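Ticket 466: Garbage pickup reminders going to the wrong units
Product: Veltum tenant notices
Status: Closed, grudgingly
Handled by: Mimoza Grgić

Reported 7:40 a.m.
Tenants in the Skunder building got a text at 3:12 a.m. saying "Garbage goes out tonight." Garbage went out yesterday. Several replied to the text, some at length. I have now read all of the replies and my vocabulary has improved.

8:05
Checked the schedule. It says 7 p.m., the evening before pickup, as it has since March. The schedule is blameless and would like everyone to know it.

8:30
Checked the send log. 165 messages queued, 165 sent, no errors. By its own standards the system had a terrific night.

9:15
Compared the queue time with the send time. The queue filled at 7 p.m. as it should and then sat there for eight hours. Something downstream was holding it. Asked Urkeo, our text gateway, whether they'd had an outage. They sent me a link to a status page that was green all the way down.

10:50
Second problem. 23 of the messages went to people who have moved out. One of them lives in Moncton now and asked, quite politely, whether she was expected to drive back.

11:20
Found the cause of the second one. The Yakubu import adds new tenants and never removes old ones. There's a checkbox called "Reconcile". It was off. The help text for it reads "Reconciles records." Turned it on.

1:45 p.m.
Back to the delay. Our account has a rate cap of 80 messages an hour, plus a quiet-hours rule that parks whatever is left over. The rule was meant to end at 8 a.m. Somebody had set it in UTC, in a province that has never once been in UTC. Fixed the time zone and raised the cap.

2:10
Test send to my own phone. Arrived in four seconds. Second test went to my manager, who replied "who is this".

4:30
Apology drafted, shortened twice by the office, and sent. Three tenants answered to ask what colour the recycling bin is. It's blue. It's in the welcome package.

7:00
Live reminder went out on time. Leaving the ticket open overnight.

Next morning, 8:15
No complaints about the text. Two about the elevator, forwarded to the building office. Closing. 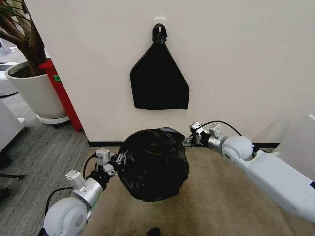
2 min read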